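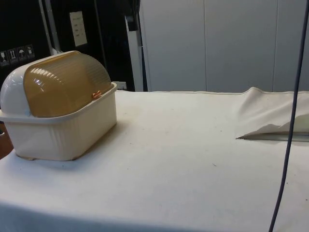
No. 37, page 21

2019-09-22
by Leokadia Kurek

Wanted: people who keep their bread in a box (and people who gave up on it)

Do you have a bread box on your counter? Did you grow up with one, inherit one, buy one last month because you were tired of stale rolls? Then I would love to hear from you, and I hope you will read to the end even though I do tend to go on.

We are a small household study group in Dallemthorpe, working under the name Savside, and this fall we are looking for 37 people to take part in a friendly, unhurried study of how bread is stored at home. That sounds like a small subject, I know. My sister laughed out loud when I told her. But then she talked for most of an hour about our grandmother's box, and how the lid always stuck, and who was allowed to open it before supper, so I think there is more in it than she let on!

What we are after is the everyday business of it: opening the lid, getting the loaf out, putting the heel back, wiping out the crumbs, closing it again with your elbow because you have butter on your hands. We want to know what makes a box pleasant to use and what makes a person shove it on top of the refrigerator and go back to the plastic bag. Lids are a big part of this. Some people like a domed lid they can see through a little, so they can tell if there is anything left for toast. Others want a solid door. Some swear by a knob and some want a lip they can catch with one finger.

If you have the kind with a ribbed base and a tinted, rounded lid, please do write. We have had plenty of replies from owners of tin boxes and wooden ones, and far fewer from people with plastic.

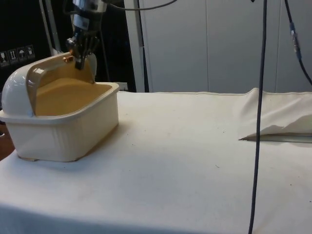
Cleaning is the other half of the study, and probably the half I enjoy most. When a lid lifts well out of the way, you can get a cloth into the corners, and when it doesn't, you end up turning the whole thing upside down over the sink and hoping for the best. Iwona Sikora is looking after this part. She would like to hear how often you wipe yours out (the truth, please, she is not going to tell your mother-in-law), what you use, and whether you line the bottom with paper or a napkin or nothing at all.

What taking part involves

You would come to two sessions, one in October and one in November. Each lasts a morning or an afternoon, whichever suits you, with a proper break in the middle. In the first, you sit at a table with a few different boxes and use them the way you would at home. We give you a loaf, some rolls, a bread knife and a board. Open things, close things, move them to where your hand wants them. You are welcome to talk while you do it or keep quiet, and Oanh Hồ will be at the table taking notes by hand.

Between the sessions you keep a short bread diary at home. It is a little booklet with a page for each day, and for most people a line or two will do: what you bought or baked, where you put it, when you finished it or threw it out. You can skip days. Please don't tidy up your habits on our account, and please don't start baking if you never have.

The second session is mostly conversation. Bring your own box if you can carry it. Bring a picture if you can't.

Who we are looking for

Anyone over 18 who lives within reach of Dallemthorpe and eats bread at home most weeks. You don't need to own a bread box now. We would be especially glad of people with sore or stiff hands, left-handed people, people in very small kitchens, and large families who get through a loaf before it has time to go dry. If you eat gluten-free bread, tell us when you write and we will have the right loaf waiting for you, along with a clean board and knife.

English is fine, and so is Polish or Vietnamese. Just say which you would rather use.

What you get

We pay 100 dollars once both sessions are done, plus your bus fare, and there will be coffee, tea and a good deal of toast. If you can only manage the first session, we will pay you half. Krystyna Nowakowski handles the payments and can answer questions about them.

How to sign up

Write a few lines to Leszek Zalewska at Savside, or leave a note for him at the front desk of the Vedia building. Tell us your name, the best way to reach you, which language you prefer, and a little about where your bread lives at the moment. A sentence is plenty, but I read the long ones too, and with great pleasure. Leszek will write back to everyone, including those we can't fit in this time.

The room is on the ground floor, with no steps, and there is a bench right outside if someone is coming along to keep you company. Children are fine at the second session. At the first there are bread knives on the table, so we would ask you to leave the little ones at home for that one.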